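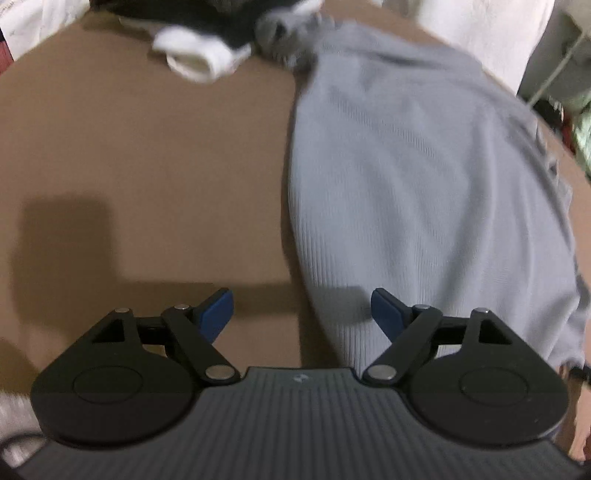

On January 19, 2018, Evaristo Melis wrote:

Does anyone fold ribbed knits in a way that lasts past the first drawer opening? Mine go in flat and come out looking like a dropped accordion. I tried hanging them and got shoulder bumps and one sweater that now fits my neighbor's Great Dane. Also, waffle knit: fold or roll? I read message 2281 in the archive and it only covers dress shirts.

Evaristo

Hi Evaristo and all,

Oh boy, you've hit on my favorite thing to complain about! I spent the whole evening at the table with the gray stuff (we own way too much gray stuff) and I have opinions.

First off, please take them off the hangers. Ribs want to grow lengthwise and gravity is only too happy to help. I lost a really nice Plusen cardigan like that back in November, it was practically a bathrobe by the time I noticed.

What I do now is lay the thing down with the ribs running away from me and smooth it with flat hands from the middle out. Don't tug on the bottom edge! If you pull, the rib opens up, then it creeps back overnight and there's your accordion. Sleeves go straight across the back, one over the other, and then I fold the body in three, up from the hem. Thirds sit better than halves for me, but my drawers are the shallow Jesach ones, so if yours are deep you may like it the other way.

Sleeves that are still balled up at the end get sorted out before anything else. I used to skip it and just fold around the lump, and of course the lump won every time. 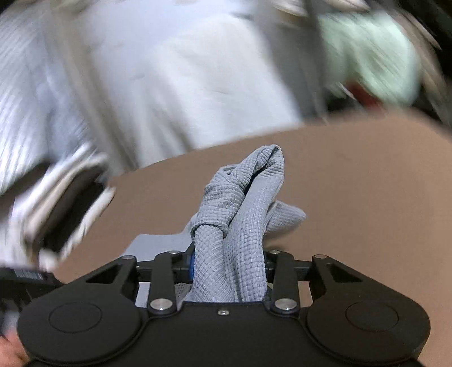
Waffle knit I fold, but loosely, and I don't press down on it at all. My sister in Maldonado rolls hers and swears by it (she has about a closet and a half of the stuff, so maybe she should be writing this). When I tried rolling, the cuffs curled up on themselves and stayed that way until the next wash. A little steam helps with that if you keep the iron up off the fabric. I squashed the texture flat on one once and it took a couple of washes before it puffed up again.

Oh, and drawer liners! The Skistulmont ones with the felt top are good, 42 inches long so I only had to trim one end. The slick kind lets everything slide to the back as soon as you open the drawer in a hurry.

What's yours made of, by the way? If there's a lot of cotton in it I'd go even easier on the smoothing. And did the Great Dane keep the sweater?

Back to the pile, I still have the socks to do.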